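Werkstattbuch Wachsraum, Samstag, kurz nach sieben

So, Kaffee steht, Bügeleisen heizt, ich schreib das jetzt auf, bevor ich es wieder vergesse und Gemechu mich am Lift danach fragt. Heute waren die Langlaufski für die Kombination dran, also für die Leute, die vormittags Riesenslalom fahren und nachmittags in die Loipe müssen. Die Alpinski hatte ich gestern Abend schon fertig (Kanten, Belag, alles brav), aber bei den Skatingski bin ich mit der Struktur überhaupt nicht zufrieden gewesen.

Ausgangslage: Der Schnee in Gorgate ist oben noch ziemlich körnig und unten am Stadionbogen richtig umgewandelt. Dumisani schwört auf die grobe Struktur, ich war für die mittlere. Wir haben uns dann geeinigt, beides zu probieren, jeweils auf dem Paar mit 185 Zentimetern, damit wir nicht wieder Äpfel mit Birnen vergleichen wie damals in Korbridge. Das war wirklich ein Durcheinander, da hatte am Ende jedes Paar eine andere Spannung und das Ergebnis konnte man wegwerfen.
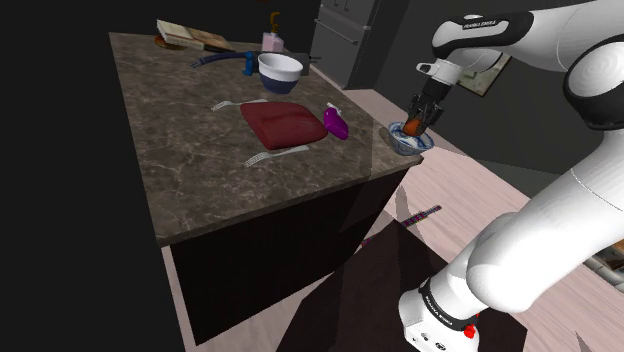 Gleittest am Vormittag

Drei Durchgänge pro Paar, Start immer am Pfosten oberhalb der kleinen Senke, ohne Anschieben, in der Hocke bis zum Stillstand. Dumisani ist gefahren, ich habe gemessen und gefroren. Beim ersten Durchgang lag die grobe Struktur vorn, gar keine Frage. Beim zweiten war es fast gleich, und beim dritten hat die mittlere gewonnen – da war die Spur aber auch schon ordentlich eingefahren, das ist also nur halb fair. Nächstes Mal wechseln wir die Paare nach jeder Fahrt ab, das hätte ich gleich so machen sollen!

Was mir mehr zu denken gibt: Das Stamireo-Wachs hat sich auf dem Paar mit der mittleren Struktur komisch ausbürsten lassen. Es kam in kleinen Krümeln, statt schön fein zu stauben. Vielleicht war das Eisen zu kalt, vielleicht hab ich auch zu früh abgezogen, ich war ein bisschen ungeduldig. Auf Paar 631 (das mit dem Kratzer hinter der Bindung) war davon nichts zu merken, und das hatte ich länger auskühlen lassen. Riecht also schwer nach Bedienfehler, und der Bediener bin ich. 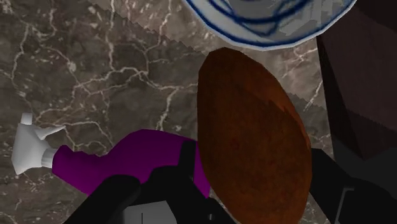 Lesezeit: 2 Minuten

Nachmittags, noch mal an der Werkbank

Hab das Krümelpaar komplett neu gemacht: heiß abgezogen, gebürstet, neu aufgetragen und diesmal stur gewartet, bis der Belag wirklich durchgekühlt war. Gemechu kam zwischendurch rein, hat am Belag gerieben, die Stirn gerunzelt und gemeint, er würde trotzdem das Mokgethi-Pulver dünn drüberlegen. Kann man machen, ich wollte aber erst mal nur eine Sache auf einmal ändern. Er hat dann selber ein Paar genommen und es auf seine Art präpariert, das steht jetzt links im Ständer mit blauem Klebeband. Bitte stehen lassen!

Die Fellski sind auch durch. Bei einem Paar löst sich das Fell vorne leicht an, hab es nachgeklebt und gepresst, das muss aber über Nacht in der Zwinge bleiben. Wer morgen früh als Erster da ist, bitte vorsichtig aufmachen und einmal mit dem Daumen drüber.

Noch offen: Die Stahlbürste ist fertig, die kratzt mehr, als sie bürstet. Dumisani will eine neue mitbringen. Im Vorrat vom Grundwachs ist nur noch ein angebrochener Block, der reicht für bis zu drei Paar, dann ist Schluss. Und die Testbögen von heute liegen in der Schublade unter dem Schraubstock, die Werte vom dritten Durchgang hab ich mit Bleistift eingeklammert.

Morgen früh fahren wir die zwei Strukturen noch mal gegeneinander, dann auch Gemechus Paar mit dem Klebeband, und zwar bevor die Loipe aufgeht. Ich bring die Stirnlampe mit.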